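德布鲁因木业推出Tultwood松木台面系列,首批供应Urndale地区

Urndale讯 家具板材企业德布鲁因(De Bruijn)宣布,旗下松木台面系列Tultwood将于四月起正式供货。首批产品面向Urndale地区的小型餐饮店、共享工坊和家庭用户,第二批计划在夏季发往Oturau。

Tultwood系列采用整条松木拼板,表面不贴皮,不做仿旧处理。板材经窑干后静置,再进行刨光、拼接和打磨,最后涂刷植物油。公司在选料时保留木节和天然色差,只剔除有松动节疤、贯穿裂纹和树脂囊的木条。
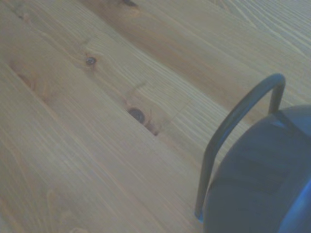 德布鲁因产品负责人罗斯·塞格斯(Roos Segers)表示,过去几年,不少客户在订购时要求“尽量没有节子”,工厂为此要切掉大量可用的木料。“我们把样板送到客户手里,让他们用上几个星期再决定。多数人后来选了带节的那一款,价格也低一些。”

该系列提供两种厚度,标准板厚40毫米,另有一款较薄的板材供壁挂桌和折叠桌使用。长度可按订单裁切,边缘可选直角、小圆角或斜边。桌腿不随台面出售,用户可沿用原有支架,也可以向经销商另行选购。

试用情况

在正式供货前,公司向Urndale的300户家庭和商户发放了试用台面,请他们记录日常使用中的问题,包括水渍、烫痕、划痕和接缝变化。试用期覆盖了供暖季和随后的潮湿天气。

反馈中提到最多的是杯底水印。根据试用者的意见,公司调整了上油次数,由原来的一遍改为两遍,并延长了两遍之间的干燥时间。另有部分商户反映,靠近暖气的一侧在冬季略有收缩。公司因此在安装说明中增加了与热源保持距离的要求,并将支架的固定孔改为长圆孔,为木材留出伸缩的余地。

一家面馆的店主在记录表上写道,台面用了一个冬天,颜色比刚装上时深了一点,靠窗的那一头更明显。公司答复说,松木见光后颜色会逐渐转黄,属于正常变化,长期摆放的垫子和托盘应经常挪动位置。
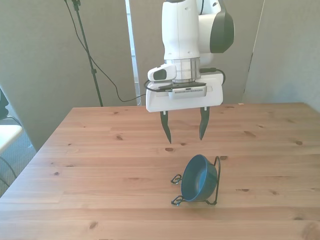
日常保养

日常清洁使用拧干的软布即可。洒上酱油、醋、咖啡或红酒后应尽快擦去。不建议使用钢丝球、含氯清洁剂和蒸汽拖把。热锅须放在隔热垫上。

新台面安装后的第一个月内,建议补涂一次保养油,此后视使用频率,每半年到一年补涂一次。涂油时沿木纹方向薄涂,静置后用干布擦去多余的油。擦过油的布应平铺晾干或浸水后丢弃,不要揉成一团存放,以免自燃。

浅划痕可用细砂纸顺纹轻磨后补油。较深的凹痕可先垫一块湿布,用熨斗低温熨烫,待木纤维回胀、完全干燥后再打磨。

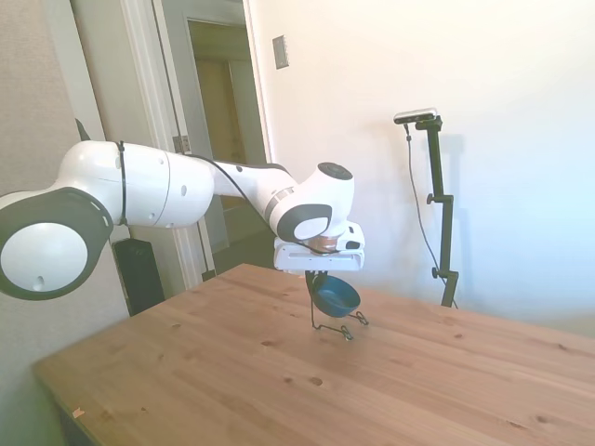 浅色松木台面

公司售后主管兹登卡·贝里沙(Zdenka Berisha)介绍,售后部门接到的来电中,多数询问与上油有关。“有人一次倒得太多,第二天摸着还是黏的。这种情况用干净的布反复擦,再放到通风的地方等几天就行,不需要重新打磨。”她说,公司已将保养步骤印在随货附送的卡片上,背面留有空格,用户可以自行填写每次上油的时间。

木料与旧板回收

Tultwood所用松木来自Urndale周边的人工林,每批原木到厂后单独编号,编号烙印在台面背面。用户凭编号可向经销商查询该批木料的采伐地块和入窑时间。

公司同时开展旧台面回收。状况较好的旧板经重新刨光后,将改制成搁板、砧板和凳面;无法再利用的部分破碎后供工厂的干燥窑作燃料。回收仅限未刷油漆的实木板,带有五金件的须由用户先行拆除。Oturau地区的回收点将在第二批产品到货后开放。 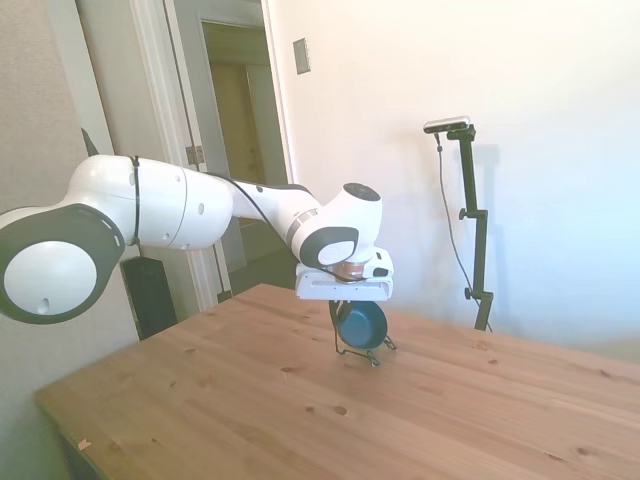 供货与订购

标准规格台面每块售价1755元,定制长度按面积另行计价。现货规格可在经销商处直接提取,定制产品须等待排产,具体时间以订单确认书为准。台面按整板包装运输,收货时应当场检查四角和板面,发现磕碰须在签收单上注明。

到货后请将台面平放在室内,拆开包装静置两天再安装,期间不要靠墙竖立。

Urndale展示间即日起陈列全系列样板,开放时间为上午十时至下午五时。小块样板可免费领取,每位访客限领一块。

关于德布鲁因

德布鲁因是一家以实木拼板和台面为主要业务的木材加工企业,工厂设在Urndale,产品通过当地经销商销售。

媒体联系:德布鲁因木业新闻室,罗斯·塞格斯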